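Call for participants: cloth folding and storage sessions, June

Clelateo needs people who fold things at home and have no strong feelings about it. If you do have strong feelings, read on anyway, but please read the part about the Idura method before you write to us.

What we are trying to find out

There is a great deal of advice in circulation about how to fold cloth. Roll your T-shirts. Never roll your T-shirts. File them upright. Fold in thirds, then thirds again, and you will fit twice as much in a drawer and find it in half the time. We have been reading this advice for two years and we would like to know where the numbers come from. So far we have traced most of them to other people's advice.

The study looks at ordinary household folding and packing: how people handle different pieces of cloth on a flat surface, how they pack the result, and whether the pile still looks like anything a week later when somebody has pulled a shirt from the middle of it. We record the time, the size of the folded piece and the state of the pile. We don't record how calm you felt. Two earlier studies we admired on first reading turned out to rest mostly on how calm people felt.

Our own earlier round logged 3648 folds from people in this town. It told us that folders get faster with practice, which we could have guessed, and that the named methods differed from each other by less than the same person differed from morning to afternoon. That could mean the methods are all much alike. It could also mean that our measuring was poor. Yi-chun Yip, who ran the measuring, favors the second explanation, and this round is partly an attempt to settle the argument.

What you will be asked to do

You come in for two sessions a week apart. Each lasts up to three hours with a break in the middle. In the first you work through a stack of mixed cloth: shirts, pillowcases, towels, plain lengths of fabric, and some heavier things that don't want to hold a crease. You fold them however you normally would. Nobody will show you a method at this stage, and please don't look one up the night before. It shows.

After the break you pack what you folded into a drawer and then into a suitcase. Then we ask you to take out particular pieces. This is the part most folding advice skips, and we suspect it is the part that matters.

In the second session you are given one written set of instructions, picked at random from the four we are testing, and you go through the same stack again. One of the four is a set we wrote ourselves in an afternoon, with no thought behind it at all. You won't know which one you have. If it does as well as the others, we will publish that.

About the Idura method

The Idura method promises a smaller drawer footprint and "a garment that stands on its own." We have the booklet and the longer booklet. We also have a folding board from Joretti, which is sold for use with it. The board is a nice object. It makes a neat rectangle out of a medium T-shirt. What it does for a fitted sheet, a child's sweater or anything with a hood is less clear, and the longer booklet gets vague at just the point where you want it to be specific.

If you have taken an Idura course, you can still apply. Tell us on the form and we will put you in a separate group. If you teach the course, we would be glad to talk to you, but we can't use your folds.

Who we are looking for

Adults of any age who do at least some of the laundry where they live. You should be able to stand or sit at a work surface for forty minutes at a stretch. Chairs are provided and the height can be changed. Left-handed people are especially welcome, as nearly every set of instructions we own was plainly written by someone right-handed.

We would like more men than we had last time. We would also like more people who describe themselves as bad at folding. Last time 113 people filled in the form and almost all of them ticked "good" or "very good." Either this town is full of gifted folders or the call was worded in a way that frightened off everybody else. The word "technique" appeared in it five times, and we have taken it out.

You don't need to be neat. You don't need to own a linen closet. If your system is a chair with clothes on it, we want you.

We can't take people with a known reaction to fabric dyes or to unscented laundry powder, and we can't take anyone who works for a company selling storage products.

Pay

You receive 200 dollars after the second session. There is no partial payment for attending one, because one session is of very little use to us, and we would sooner say so now than argue at the door. Travel within the bus zone is refunded if you keep the ticket. There is coffee. Opinions on the coffee vary.

Pay is not tied to how well or how quickly you fold. We mention it because several people last time seemed convinced otherwise and raced through the towels.

Where it happens

Sessions are in room 133 of the Ho building, at the back, past the stairs. The street door sticks. Morning sessions start at 9:30 and afternoon sessions at 1:45. If you arrive late we will probably have to rebook you, as the timing of the break is part of the design.

Wear something you can move your arms in. Leave rings and bracelets at home if you can, as they snag on loose weaves. Bags go on the shelf by the door.

The cloth and the workspace

Cloth is given out one piece at a time. Pattern matters more than we expected: a busy print makes it hard to see where an edge lies against the layer beneath, and people line up the corners by feel. Plain cloth is easier to line up and shows every wrinkle. We have not found a folding guide that mentions either point.

Patterned cloth on white 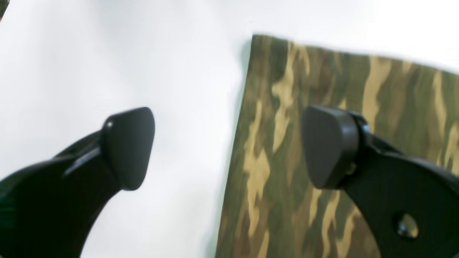
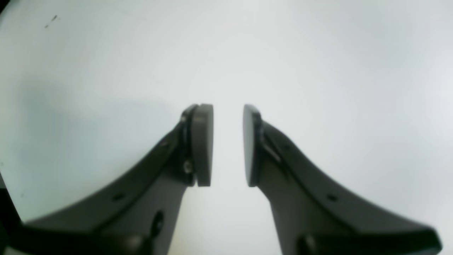
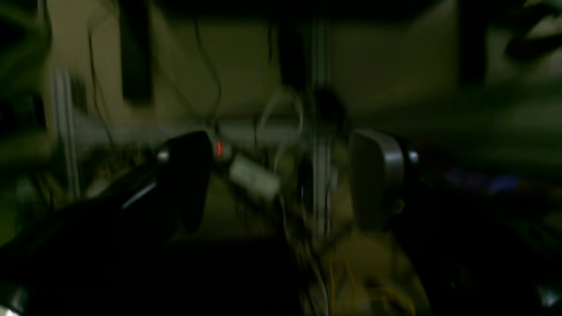
Plain green, before any folding instructions apply

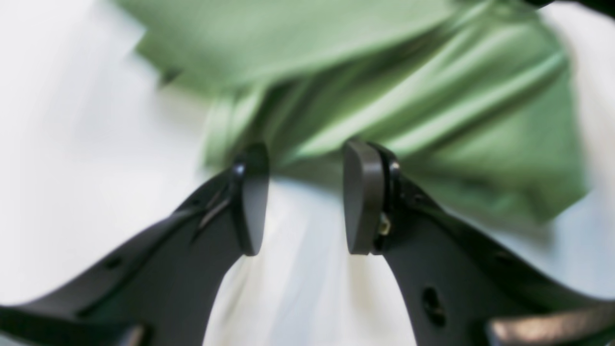

You will meet patterned cloth and plain cloth in both sessions, in a different order each time. The order is drawn from a list Yi-chun made in advance, so there is no point in asking for the easy ones first. People do ask.

Every piece is handed to you crumpled. Guides nearly always begin with the garment already laid flat and smooth, face down, sleeves out, as if it came from the dryer like that. Getting it to that state is a real part of the work and in our last round it often took longer than the fold. We start the clock when you first touch the cloth. If a method only looks quick because it starts counting late, we'd like that to show in the results.

What happens to your results

Your folds are filed under a number and your name is kept on a separate list, which is destroyed when the study closes. We don't film faces. You may ask for your own times afterward, and we will send them with a note explaining how little one person's times can tell you. Please read the note.

The results will be written up whichever way they come out. We have taken no money from Idura or Joretti. The folding board was bought at the normal price and we have the receipt.

Things we can't promise

We can't promise you will leave folding any better. If you are given the set we wrote in an afternoon, you may leave folding slightly worse. We can't promise a result, either. It is possible that after all this the answer will be that it depends on the drawer.

We also can't give advice about your closet. Please don't bring photographs of it.

How to apply

Write to Nana Agbeko at the Clelateo front desk, or pick up a form there in person. Give your name, a daytime phone number, whether you are left- or right-handed, and which sessions you could manage. There is one further question on the form: "Describe how you fold a bath towel." Two or three sentences will do. There is no right answer, though we did once get a full page with a diagram, and it is still pinned up in the office.

We reply to everyone, usually within two weeks. If a session suits you and you are picked, you will get a letter with both your times and a consent sheet to sign and bring along. If you need to cancel, call as early as you can so the place can go to someone on the waiting list.

Forms are accepted until the places are filled. Afternoon places went first last time, so if you can do mornings, say so near the top.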